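Unit 5 notes: Daylight in side-lit rooms
8 min read

Sky component and glazing position

The daylight factor at a point indoors is the ratio of illuminance at that point to the simultaneous illuminance on an unobstructed horizontal plane outdoors, given as a percentage. It is defined for an overcast sky only. Direct sun is excluded from both terms.

DF = SC + ERC + IRC

SC is the sky component, ERC the externally reflected component and IRC the internally reflected component. Near the window SC dominates. Toward the back of a deep room the sky is no longer visible from the work plane and IRC carries most of the total. The line on the work plane where the last patch of sky drops out of view is the no-sky line. Mark it on every plan you submit.

Head height governs penetration more than sill height does. Glass below the work plane adds almost nothing to SC, though it does raise IRC slightly by way of the floor. A long, low opening and a tall, narrow one of equal area will give different distributions: the first is more even along the wall, the second reaches farther into the room.
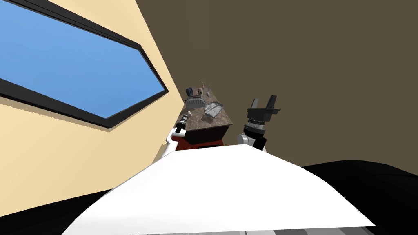

Surface reflectance enters through the average daylight factor:

DFavg = (T × Aw × θ × M) / (A × (1 − R²))

T is the diffuse transmittance of the glass, Aw the net glazed area, θ the angle of visible sky in degrees, M the maintenance factor, A the total area of all interior surfaces including the window, and R their area-weighted mean reflectance. Because R is squared, small changes in pale rooms matter more than the same changes in dark ones. Going from 0.5 to 0.6 raises the result by 17 percent.

Worked case (Shemweta reading room)

Aw = 18 m², θ = 60, A = 521 m², T = 0.7, M = 0.9, R = 0.5

Numerator: 0.7 × 18 × 60 × 0.9 = 680.4
Denominator: 521 × 0.75 = 390.75
DFavg = 1.74 percent

The target for this exercise is 2 percent, so the room falls short. Raising R to 0.6 gives 2.04 percent with no change to the glazing. Check that the proposed finishes can hold that value before relying on it — furniture and shelving pull R down.

Common errors in the April submissions: gross opening area used for Aw, θ entered in radians, and floor area used for A.

Reading for next unit: Kurup and Michiels, chapter on obstruction angles.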